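Boneo Tabletop Pair — two-arm kit, Amcombe series

Two arms, overhead mount, two-finger grippers, a wrist camera on each. Hangs from your own frame or ours (Estlow frame sold seperately). Small-object work — cups, markers, blocks, boxes with a knob. 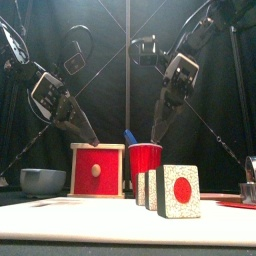

Ships in 2 crates. Allow 20 working days. Controller and Tagle software included, one seat. Extra seats, ask.

Part no. 1111. Spare fingertips, part no. 367, sold in pairs. Older fingertips dont fit the new gripper — check your label before ordering.

Cables not cut to length. Bench and props not included.

Page updated September 19, 2019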